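4. The Open Day as a Test Setting

4.1 Setup and procedure

The laundry task described in Section 3 was run in the laboratory in November and then again, with no change to the trained policy, during the public open day at Osbridge. The purpose of the second run was to measure how much of the laboratory result survives when the operator has to talk, when visitors stand close to the work area, and when the garments have been handled by people who did not take part in the training sessions. The two settings are referred to below as LAB and OPEN.

In both settings the robot had two arms, each ending in a two-finger gripper, and worked on garments placed on a padded gray surface. A trial began with a single garment dropped on the surface in a heap and ended when the garment was folded, when the garment left the surface, or when the time limit ran out. The time limit was 100 seconds. No trial was restarted. If an operator touched the garment or either arm before the end of a trial, the trial was scored as a failure, whatever the state of the fold at that point.

Garments in LAB came from the Stevine set, which contains shirts, T-shirts and small towels in several sizes. Garments in OPEN came from the same set, but visitors were invited to pick one up, crumple it and drop it where they liked on the surface. This was the only part of the procedure left to the visitors. It produced starting heaps that were on the whole tighter than those made by our own operators, and more of them were placed off center. Figure 7 gives a view from the robot's head, with a crumpled light blue garment on the left part of the surface and both grippers open.

The background was not controlled in either setting. Printed panels were used as backdrops throughout training, on the assumption that a policy which has met a variety of patterns will pay less attention to what is behind the garment. We have no separate ablation for this choice and make no claim about the size of its effect.

4.2 Crowd handling

Visitors were admitted in groups and given a short spoken introduction by one operator while a second operator watched the arms and held the stop button. The two roles were not swapped within a group. A line was marked on the floor at a distance greater than the reach of the arms, and visitors were asked to step behind it once the garment had been dropped. The arms were held still until the second operator had confirmed that the line was clear.

This waiting period is the main procedural difference between LAB and OPEN, and it was longer than planned. Most groups had questions at exactly this point, and the operator giving the talk tended to answer them before calling the start. The waiting time is not included in the trial time, but it did reduce the number of trials that could be run in the day, and it should be budgeted for by anyone planning a similar event.

4.3 Scoring

Each trial was scored from the recorded head view by raters who had not been present. Raters used the Uysal fold scale, a three-level scale that separates a clean fold, a fold with visible bunching, and no fold. Only the first level was counted as a success in the analysis. The raters could often tell which setting a trial came from, chiefly from shadows moving on the floor, so the scoring can't be considered blind to condition. It was blind to the identity of the operator.

The LAB data consist of 2876 trials and the OPEN data of up to 700, the exact number depending on how trials interrupted by the stop button are treated. We report the results with those trials included as failures. Leaving them out raises the success rate in OPEN slightly and does not change the ordering of garment types.

4.4 Observations

The success rate was lower in OPEN than in LAB for every type of garment. Towels lost the least. T-shirts lost the most, and a review of the recordings points to the first grasp as the usual cause. When a heap is tight, with one layer turned over another, the policy often takes hold of two layers at once and lifts the whole garment, after which it has to let go and begin again. In LAB there was usually enough time left to recover from one such error. In OPEN a second error of the same kind was common, and the trial then ended on the time limit.

Heaps placed close to the rounded front edge were a separate problem. A flap near the edge can slide over it during the first pull – the policy has not been trained to bring it back. We saw this in both settings, though far more often in OPEN.

Lighting changed during the day, but we found no clear link between time of day and outcome. The same holds for the size of the group. A follow-up at Leltdale, with a lower time pressure and the same garments, is planned to separate the effect of the heap from that of the clock.

Figure 7. Head view in the folding task, with the garment in a heap and both grippers open. 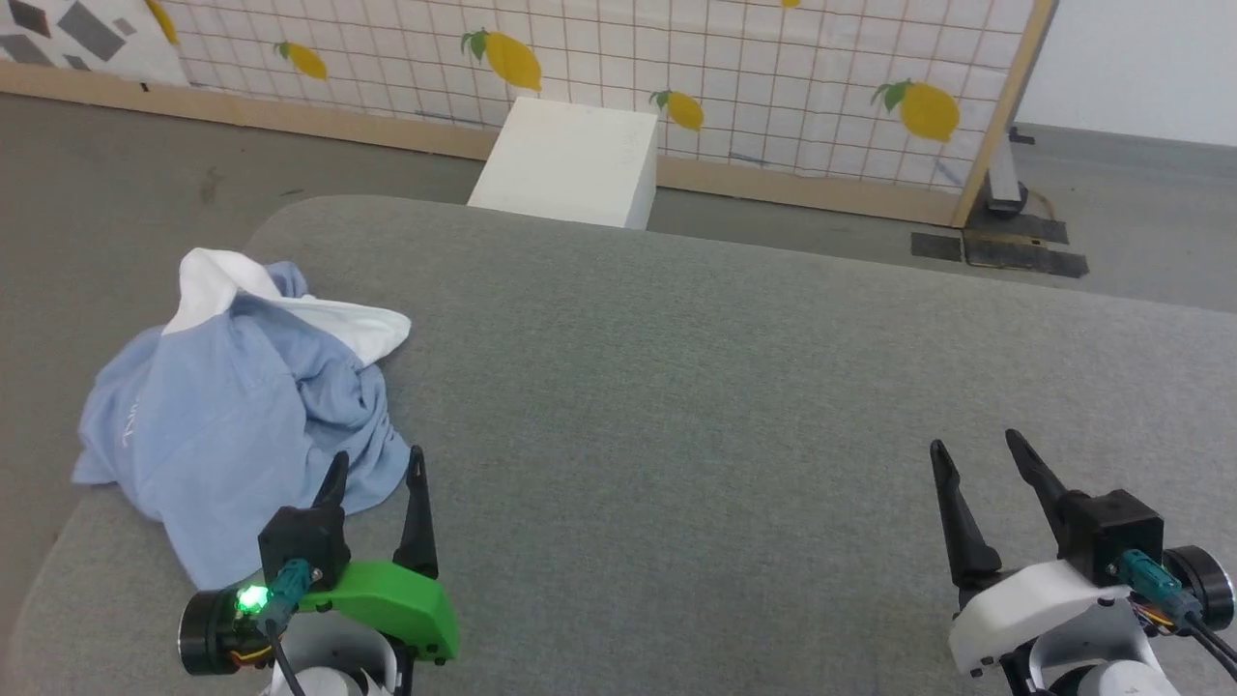
Comment from Reviewer 2: The claim that tight heaps explain the drop for T-shirts would be stronger if the heaps had been measured in some way before the first grasp, even by the area they cover in the head view. As it stands, heap shape and placement change together between LAB and OPEN, and the planned follow-up does not pull them apart. I would also like to see the interrupted trials listed by garment type.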